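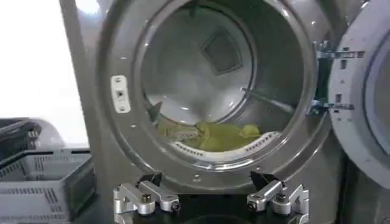 Ein gelbgrünes Tuch liegt noch in der Trommel, die Tür ist ganz offen: so fängt bei mir jede Trocknerpflege an.

Den Trockner sauber machen, ohne Drama

Geschrieben am 15. Oktober 2021, abgelegt unter Haushalt, Wäsche

Ich gebe zu, ich habe meinen Trockner lange behandelt wie einen Kühlschrank: Tür auf, was rein, Tür zu, fertig. Flusen raus nach jedem Gang, klar, aber Trommel, Dichtung, Türrahmen? Da habe ich jahrelang nicht hingeschaut. Dann kam im Juni eine Ladung weißer Geschirrtücher mit blauen Streifen wieder raus (ein Filzstift in der Schürzentasche, ja, selber schuld), und seitdem gibt es bei mir eine feste Runde. Die schreibe ich jetzt endlich mal auf, weil in den Kommentaren unter dem Waschmaschinen-Beitrag so viele danach gefragt haben.

Was ich dafür bereitlege

Eine Schüssel lauwarmes Wasser mit einem Spritzer Spülmittel, 4 weiche Tücher (zwei feucht, zwei trocken), eine alte Zahnbürste, den Staubsauger mit der Fugendüse und ein bisschen Haushaltsessig. Die Tücher habe ich im Mehrfachpack bei Bamimport bestellt, sie fusseln kaum, aber jedes alte T-Shirt tut es genauso. Scheuermilch, Stahlwolle und die raue Seite vom Schwamm bleiben im Schrank! Die machen Kratzer, und an Kratzern bleibt später die Feinwäsche hängen.

Vorher: Strom weg, abkühlen lassen

Stecker ziehen. Wer nicht an den Stecker kommt, weil die Maschine in der Nische steht, schaltet die Sicherung aus. Und wenn gerade ein Programm gelaufen ist, trinkt erst mal einen Kaffee. Eine heiße Trommel will man nicht mit dem Handrücken streifen, und Reiniger trocknet darauf sofort in hässlichen Schlieren fest.

1. Alles rausholen, wirklich alles

Tür bis zum Anschlag auf und dann mit der Hand einmal ringsum. Kleine Teile liegen gern ganz unten am vorderen Rand, direkt hinter der weißen Kante vom Flusensieb, da sieht man sie im Stehen kaum. Söckchen, Waschlappen, einzelne Putztücher, bei mir ist das immer dieselbe Ecke. Schaut auch hinter die Mitnehmer, also diese Rippen, die in die Trommel ragen und die Wäsche beim Drehen anheben. Danach die Trommel von Hand eine ganze Umdrehung weiterschieben, dann fällt der Rest runter.

2. Flusensieb und Schacht

Wo das Sieb sitzt, ist von Gerät zu Gerät verschieden, bei vielen Frontladern steckt es unten in der Öffnung und lässt sich nach oben herausziehen. Den Flusenteppich nehme ich trocken mit den Fingern ab, das geht am besten, wenn man an einer Ecke anfängt und ihn aufrollt. Dann kommt die Fugendüse in den Schacht, langsam und von allen Seiten, und über die Schlitze in der Kante gehe ich mit der trockenen Zahnbürste.

Alle paar Wochen spüle ich das Sieb unter warmem Wasser aus. Wenn das Wasser oben stehen bleibt wie auf einer Regenjacke, sitzt ein Film von Trocknertüchern oder Weichspüler im Gewebe. Dann hilft Spülmittel und die Zahnbürste, von beiden Seiten. Bitte komplett trocknen lassen, bevor es wieder reinkommt, ich lege es dafür über Nacht auf die Heizung (handwarm, nicht glühend).

3. Die Trommel

Jetzt das feuchte Tuch, gut ausgewrungen. Ich wische von hinten nach vorn, erst die Rückwand, dann die Seiten, und an den Mitnehmern einmal auf beiden Flanken entlang. Wo in der Rückwand Luftöffnungen sitzen, nehme ich nur ein trockenes Tuch oder den Staubsauger, da soll kein Wasser rein.

Gegen Kalkschleier und matte Stellen auf Edelstahl: einen Schuss Essig aufs Tuch, wischen, mit klarem Wasser nach, trocken reiben. Farbflecken wie mein Filzstiftunglück gehen mit etwas Spiritus auf einem Lappen weg. Aber dann die Fenster auf, gründlich mit Wasser nachwischen und die Trommel lange offen auslüften lassen, bis gar nichts mehr riecht. Vorher wird nicht getrocknet, Punkt. Zum Schluss lasse ich ein altes Handtuch mitlaufen, das fängt Reste auf, bevor es die guten Blusen tun.

4. Rand, Scharniere, Türverschluss

Mein Lieblingsteil, weil man so schön sieht, was man geschafft hat! Der Ring um die Öffnung hat bei den meisten Geräten Rillen und Stufen, und in jeder sitzt grauer Staub. Feuchtes Tuch über den Finger und einmal im Kreis. In kleine Löcher und um die Schrauben herum komme ich mit der Zahnbürste. Dasselbe an den Scharnieren, dort aber bitte möglichst trocken arbeiten. Die Stelle, in der der Türhaken einrastet, vergisst man leicht. Wenn sich dort Flusen stauen, schließt die Tür irgendwann nicht mehr sauber, und man sucht den Fehler überall sonst.

5. Das Türfenster

Bei einer gewölbten Scheibe wische ich innen in Kreisen von der Mitte nach außen und ziehe mit dem trockenen Tuch gleich nach. Spülwasser reicht völlig. Am weißen Kunststoffrand sammelt sich gern ein klebriger Streifen, da lasse ich das feuchte Tuch kurz aufliegen und rubble dann erst.

Wie oft das Ganze?

Sieb nach jedem Gang, Schacht und Türrand einmal im Monat, die komplette Runde alle 6 Monate. Wer Tiere hat oder viel Frottee trocknet, darf gern öfter ran. Bei Kondens- und Wärmepumpentrocknern kommen Wassertank und je nach Modell noch Filter am Sockel dazu, da schaut ihr bitte in eure Anleitung.

Nach dem Putzen bleibt die Tür bei mir noch eine Weile offen, und das Tuch vom Anfang wandert dann gefaltet zurück in die Küchenschublade.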